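Dremia Forum > Hair and Beauty > Nails and Hands

Gel at home, lifting after four days

plundside_mia
August 22, 2022
Hello everyone. I am doing my own gel nails since July and I have the same trouble each time. The first days are beautiful, and on day four the color starts to lift at the free edge, mostly on the thumb and the pointing finger of my right hand. I use the Dekker base coat, two thin layers of color and the top coat from the same set. My lamp is the small one, I cure every layer for 60 seconds. I wash my hands with soap before, and I dry them well. What do I do wrong?

karo77
Soap is not enough. After washing you should wipe every nail with a cleanser or plain alcohol, and then you must not touch the nail with your fingers any more. Also please check your cuticles. If a little skin stays on the nail plate, the gel sits on the skin and it will lift from there.

oldbottle
I do not agree that it is the cleaning. She says the free edge, and cuticle problems start on the other side. For me it sounds like she does not cap the edge. You have to pull the brush once along the tip of the nail, with the base and also with the top.

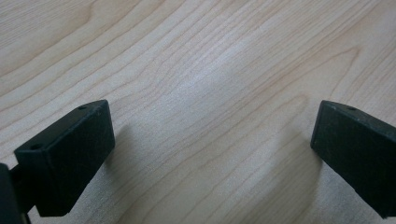 Capping helped me also, but I would look at the lamp first. My old one was weak and I did not know it, because the surface felt hard and only the layer under it was soft. I changed to a stronger lamp and now I get 20 days from one manicure. If you want an idea for the next color, I do a milky beige base and draw fine wavy lines on it with a thin brush in a darker tan, like the grain in pale wood, with a few wide loops on the ring finger. On such a pattern a small chip is hard to notice.

karo77
A stronger lamp can also burn! My cousin felt a strong heat on two nails and had to pull out her hand. Thin layers are more important than the lamp.

oldbottle
The heat comes mostly from thick layers, so there we agree.

dralirport_nails
I work in a salon, so I may add something. Please use the lamp that the gel maker recommends, because gel which is not fully cured can cause allergy. If your skin itches or gets red, stop and see a doctor. And for the thumb, cure it separately. In a small lamp it lies on its side and the light does not reach it well.

plundside_mia
Thank you all. I never capped the edge, and I always put in the thumb together with the other fingers. On Saturday I will take everything off and start again with alcohol and thinner layers. The lamp I keep for now, it was in the set with the gel.

karo77
Do not peel it off, please. Soak it.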